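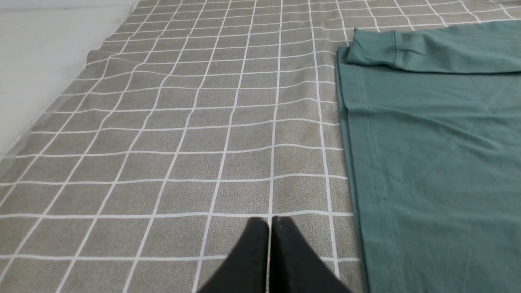 Malloder grid cloth review: does it make folding easier?

Reading time: 1 minute

I fold like my mum does, badly and in a hurry, so a grey cloth with thin white lines printed all over it seemed a daft way to spend £39. Then I laid a green top on it, sleeve across, and finally had something to line the edge up with!

The squares are a few fingers wide, handy for judging a sleeve. My grumble is that it won't lie properly flat. The lines go wavy wherever it wrinkles (I've ironed it, twice) and the edge lifts a bit too.

Thicker stuff is still a faff, grid or no grid. 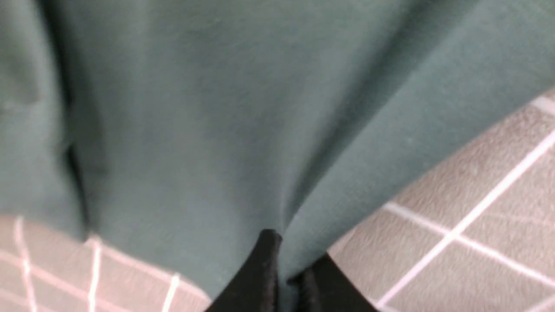 Dark teal fabric, gathered into a pinched fold.

Would I buy it again? Yes, though I'd wait for the July sale. My sister-in-law Jadwiga wants one now.

Related reviews
Latmont drying rack, 9 months on
Kondora fabric shaver
Rostami storage boxes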